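Progress report to Flevance, second period
Prepared by Itzel Pacheco, November 10, 2018
Re: Talukder building, shared work room

Writing this between two deliveries so forgive the short form. Full receipts come separately, Teodoro has them in the blue folder.

Where we are. Room is usable. Not finished. Painting done in July, walls and trim, one color, no complaints. The long table is in and stays where it is, against the wall side, we tried it crosswise and you couldn't get a cart past. Internet has been on since the end of summer. Heating was the landlord's job and he did it, late.

Spending so far on small fittings (hooks, ties, shelf brackets, a second power strip) comes to $151 against the $199 line you approved. We'd like to keep the rest for cord covers, see below. Nothing was moved over from the furniture line, which is closed.

Sign-ups for the room stand at 27 people. Most come for the repair evenings and the sewing group. A few only want a flat surface and the Wi-Fi, fine by us.

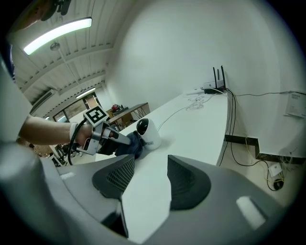

Cables are the item you asked about after the last visit, so more detail on that. Teodoro Xolalpa went through the whole room with tape and labels and pulled out what had no use any more. What's left is mostly at the far end of the table. The black router with the three antennas sits against the wall and we want to leave it there, but the thin white cables coiled in front of it need a tray or a box, and the single white one running along the tabletop should go behind. Worse is the black and yellow bundle that comes down off the back edge and then trails over the floor. That is the trip hazard in your notes and it is still open. Quote from Postel for a floor channel came in higher than the line allows. Asked Drondholm for a second one, waiting.

Gray cable along the wall stays. It is out of the way and moving it means new holes in fresh paint, and the landlord wants to be asked first for every hole. The paper notice up there is going to be redone in bigger type, several members said the print is too small to read.

Table top. White was the right choice for the sewing people, they can see pins on it. It shows every mark tho. Rule now is cloth and tools off the table at the end of a session. Works on good days. Need a bin for rags and a shelf for small devices, at the moment things get left standing wherever they were last used. Shelf brackets are bought, board is not.

What slipped
- Floor channel, as above
- Shelf board, wrong length delivered, going back
- The key list. Two people still have keys who shouldn't, I have written to both

Next period
- Get the floor bundle covered or rerouted up the wall, whichever quote fits
- Tray under the back edge for power and network
- Shelf up, rag bin in, labels on both
- New notice printed and hung
- Short survey of members, one page, Teodoro is drafting

One request. If the second quote also comes in over, can the unspent furniture money be reopened for the floor channel? It would save us doing it twice with tape. We need an answer before we sign with either firm, an email is enough.

Sorry for the state of the receipts last time, the scaner was down. This batch is clean.

I.P.

Recent items
Talukder building: first period report
Room rules and booking sheet
Minutes, summer members' meeting
Paint and trim: final costs
Call for repair evening helpers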